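How to Get Your Crew Ready When a Robot Takes Over the Bin Station

I run second shift on the parts line at Sakance, and for years the job everybody tried to dodge was the bin station. Parts come down the belt, you pick them up, you put them in the right bin, and you do it until your shoulder starts sending you messages. We handed that job over to a robot last May and I've been asked so many times how we did it (mostly by the folks over at our Heywood plant, hi Heywood!) that I'm finally typing it up.
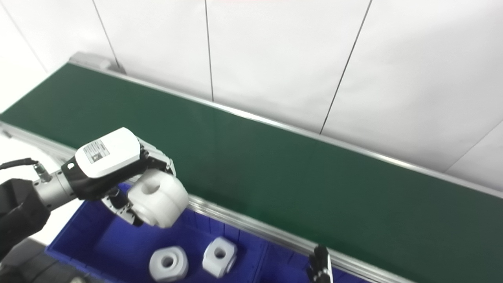
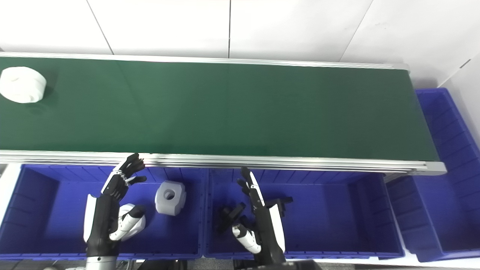
White parts, blue bins, green belt.

OK, so first thing, and I mean before anybody uncrates anything: talk to the people who do the job now. I skipped this. I figured they'd be thrilled, and I walked in with my big news and got a room full of crossed arms. What they wanted to know was whether they'd still have their hours. Have that answer from your manager before you open your mouth, and get it in writing if you can. Ours was yes, same hours, same rate, and I could've saved everybody a rotten week if I'd led with it.

Next, write down what the job really is. I thought ours was "put part in bin." Then I stood there for 2 full shifts with a notepad and saw my people doing all kinds of little things on the side. Wiping a smudge off. Setting aside a part that felt wrong. Yelling up the line when the spacing got weird. The robot wasn't going to do any of that unless we planned for it, so every one of those chores needed a new home. Make a list and put a job title next to each line. If you end up with a line that has no title, stop and sort it out now.

Then pick your first operators. We started with four people and I let them volunteer. Don't just grab the youngest ones! My best operator had the most years on the bin station, and she could tell a bad pickup was coming from clear across the aisle.

For training, keep it short and on the floor. We did stopping and restarting first, over and over, until it was boring. After that came clearing a dropped part, swapping a full bin, and filling out the log. We keep the log on paper. Curport, the software we track jobs with, has a screen for it, but people write more when they've got a pencil.

Run a slow week. Ours peaked at 306 parts in a shift, which is nothing, and my boss was not amused, but we logged 77 stops and almost all of them came down to how we were loading the belt. We would've blamed the machine otherwise.

Last thing is rotation. Watching is tiring in a different way than lifting, and people drift. We swap about every hour now, and whoever comes off goes to inspection or packing. A couple of my crew still say they miss the old station a little, mainly the talking, so we moved the break table closer to the line.

Semville gets theirs next, and I'll add their notes to this page once they've got a few shifts in.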